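Forum Dosinero > Apprentissage par démonstration > Collecte de données

Sujet : Plier du linge avec deux pinces à main, combien d'exemples faut-il garder ?

rarnska_lab
Posté le 2021-01-22
Bonjour à tous,
Je suis nouveau sur ce forum et le français n'est pas ma langue maternelle, je vous prie donc d'excuser mes tournures. Je prépare un jeu de démonstrations pour une tâche simple en apparence : prendre un vêtement en tas sur un lit, l'étaler, le plier en quatre. Je travaille avec deux pinces tenues à la main, une dans chaque main, et une caméra sur la tête.
J'ai enregistré 117 épisodes. Après relecture, je constate que dans 22 d'entre eux une des pinces rate la première prise et doit revenir chercher le tissu. Ma question est la suivante : faut-il supprimer ces épisodes, ou bien les garder ? Dans le guide de Vasmont que j'ai suivi, il est écrit de supprimer tout ce qui n'est pas « propre ». Mais j'hésite, car ces reprises me semblent utiles.
Merci d'avance pour vos conseils.

tournevis_plat
Garde-les. Si le modèle ne voit jamais une prise ratée, il ne saura pas quoi faire quand il en ratera une, et il en ratera.

bettencourt_nord
Pas d'accord avec tournevis_plat, ou alors à moitié. On a fait l'essai chez nous sur des torchons. Avec toutes les reprises dans le jeu, la politique s'est mise à hésiter au-dessus du tissu : elle fermait, rouvrait, refermait, même quand la première prise était bonne. On a retiré les épisodes où l'opérateur tâtonne plus de deux fois et c'est allé mieux.
Il faut distinguer l'erreur et la correction. La correction t'intéresse, l'erreur non.

tournevis_plat
Vous aviez combien d'épisodes en tout ?

bettencourt_nord
30 par torchon, deux torchons. Je sais que c'est peu, pas la peine de me le dire.

tournevis_plat
Je le dis quand même :) Avec si peu, l'hésitation peut venir de n'importe où. Du décalage entre la vidéo et l'ouverture des doigts, par exemple. Tu avais vérifié la synchro ?

bettencourt_nord
Oui. Enfin, au début de la séance. Pas à la fin.

rarnska_lab
Merci à tous les deux. La distinction entre l'erreur et la correction me paraît très juste, mais je ne vois pas bien comment la faire en pratique. Est-ce que vous coupez l'épisode au moment où la pince repart vers le tissu ? Dans ce cas, le début de l'épisode ne ressemble plus du tout aux autres : les bras sont déjà au milieu du lit, et le vêtement est déjà un peu déplacé.

bettencourt_nord
C'est justement ce que tu veux. Un début d'épisode différent, c'est un état de départ en plus. Tu coupes, tu mets une étiquette « reprise », et tu règles la proportion à l'entraînement.

mlle_cosinus
Je lis ce fil avec intérêt, je fais la même chose avec des serviettes. Une remarque à côté : avant de trier les épisodes, regarde d'où part ton tissu. Chez moi presque tout partait du centre de la table, par paresse. Le modèle allait donc au centre, serviette ou pas serviette. J'ai perdu beaucoup de temps à chercher un bug dans le code.
Et le drap ? S'il est uni et bien tendu partout, attention aussi.

rarnska_lab
Bonjour mlle_cosinus,
Votre remarque m'inquiète un peu, car j'ai commencé moi aussi par le centre. J'ai donc changé ma façon de faire. Maintenant je pose le vêtement tantôt d'un côté, tantôt de l'autre, tantôt près du bord éloigné, et je commence chaque épisode les deux pinces au-dessus du lit, les doigts tournés vers l'intérieur et un peu ouverts. Cette position de départ reste la même ; seul le tissu change de place. 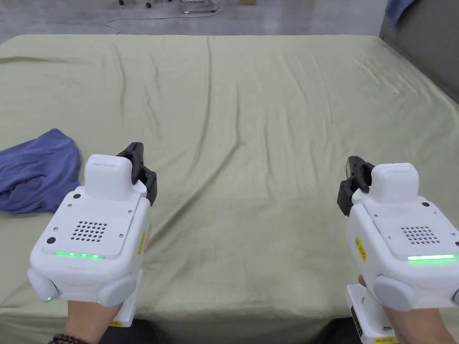
Quand le vêtement se trouve complètement sur un côté, j'ai remarqué que je suis tenté de tourner tout le corps. Alors la caméra tourne avec moi, et le tissu revient au centre de la vue, ce qui annule une partie de l'effort. Je m'oblige donc à garder la tête vers le milieu du lit pendant la première seconde, et seulement ensuite je vais chercher le tissu.
Pour le drap, je ne le tends pas à nouveau entre deux épisodes. Les plis restent comme ils sont. Je pense que c'est préférable, mais je n'ai pas de preuve.

mlle_cosinus
Pour les plis je ferais pareil. Par contre la tête immobile pendant une seconde, je ne suis pas convaincue. Ton robot aura une caméra fixe ou mobile ?

rarnska_lab
Elle sera fixe, au-dessus du torse. C'est pour cette raison que je voudrais limiter les mouvements de tête.

mlle_cosinus
Alors je retire. Mais dans ce cas essaie de la limiter sur tout l'épisode, pas seulement au début. Une seconde sage puis la tête qui part dans tous les sens, ça ne t'avance pas beaucoup.

tournevis_plat
Ou alors il garde la tête libre et il s'appuie surtout sur les caméras des pinces, s'il en a. Pour la prise fine c'est de toute façon là que ça se joue.

bettencourt_nord
Pour la prise oui, pour le pliage non. De près, un coin de t-shirt ressemble à n'importe quel bout de t-shirt. Il faut la vue d'en haut pour savoir lequel on tient.

rarnska_lab
J'ai suivi vos conseils pour le tri : j'ai coupé les épisodes avec reprise et je les ai mis dans un dossier séparé, avec l'étiquette. Je vais entraîner une fois sans eux et une fois avec eux, tout le reste étant identique. Pour la tête, je vais refaire une séance entière en bougeant moins, mais je dois avouer que c'est fatigant pour la nuque.
Je posterai les deux courbes dans ce fil dès que je les aurai.

bettencourt_nord
Mets aussi le taux de réussite sur le robot. Les courbes de perte, pour ce genre de tâche, je n'y crois plus trop.

tournevis_plat
Pour une fois on est d'accord.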